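Lastden Women's Health Center will open its Preconception Clinic to new patients in September. Appointments last 46 minutes and cover medical history, current medications and cycle tracking. 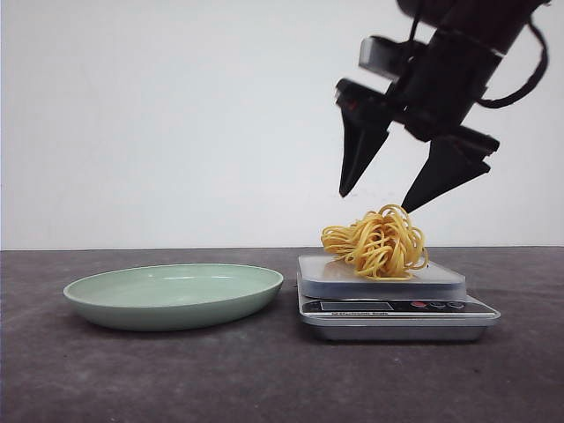 PATIENT SERVICES

Patients who have been trying to conceive for 12 months, or for six months if they are 35 or older, may book directly. A referral is not required. Partners are welcome — and are asked to complete their own history form. 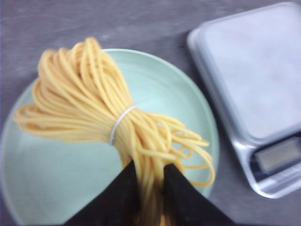
Forms should be returned to Waraporn Paisan, Clinic Coordinator, in Room 160 at least two business days before the visit. Evening appointments will be offered on Tuesdays. To book, call the front desk at extension 322.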